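Wuisan Capsule Machine, White

Item 3156
Sold by Bratell
Ships in 28 days or less

A compact capsule coffee machine for kitchens where counter space is short. The Wuisan makes one cup at a time, short or long, and shuts itself off when it has been left alone. It is made for one or two coffee drinkers. If you regularly make coffee for a full table, look at the larger Matida instead. 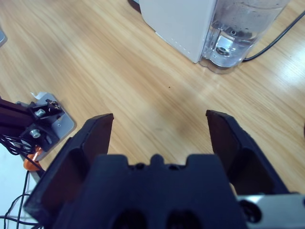 Placement is the first thing to get right. The machine needs a flat, dry surface that can carry its weight when the tank is full, and an outlet close enough that the cord does not hang across a walkway. A kitchen counter is fine, and so is a plain wooden table, where the matte white housing with its rounded corners looks at home next to pale wood. Put a mat under it if your table is oiled or waxed, as drips can leave a ring. Leave a hand's width behind the machine so the tank can be lifted off without moving everything.

What you get

Wuisan machine with water tank
Drip tray with metal grate
Starter set of 6 capsules
Water hardness test strip
Printed guide

Cups, capsule holder and serving tray are sold separately.

Using it

Fill the tank with fresh cold water and seat it firmly. Switch the machine on and wait for the light to stop blinking. Drop in a capsule, close the top, set your cup under the spout and choose short or long. The used capsule falls into the bin inside when you open the top again. Empty the bin at the end of the day - it fills up faster than people expect, and a full bin will keep the top from closing.

Before the first coffee, run two full tanks of plain water through the machine with no capsule in it. Do the same if it has been standing unused for a few weeks.

Cups and glasses

Small cups sit directly on the grate. For a tall glass, take the tray off and stand the glass on the counter under the spout. Use a glass that is rated for hot drinks. Thin water glasses can crack. 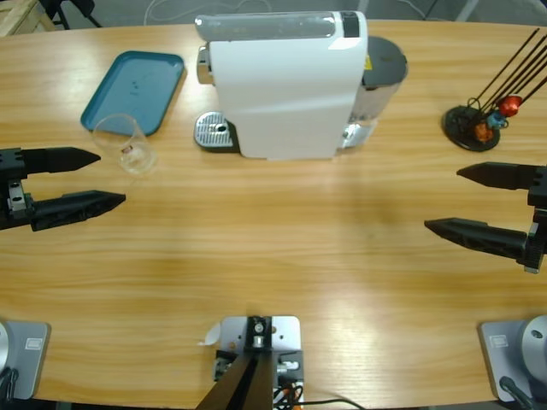 A serving tray is worth having if you carry coffee to another room. The Jetus tray is plastic, has a raised rim and can be rinsed under the tap. It is not meant for the dishwasher. The Jetus capsule holder stands on its own base and holds up to 20 capsules, so you can sort by strength or by color and see what is running low.

Cleaning

Unplug the machine first. The drip tray, grate and capsule bin can be washed by hand with warm water and dish soap. Wipe the housing with a soft damp cloth. Scouring pads will dull the white finish, and so will most spray cleaners with bleach in them. Do not put the machine under running water.

Descale when the light turns orange. Use liquid descaler, not vinegar, and rinse with a full tank of water afterward.

Returns

Unused machines can be sent back in the original box. Opened capsules cannot be returned. Orders placed on a Saturday are handled the next working day.

Spare tanks and grates are listed under Parts - search by the item number at the top of this page.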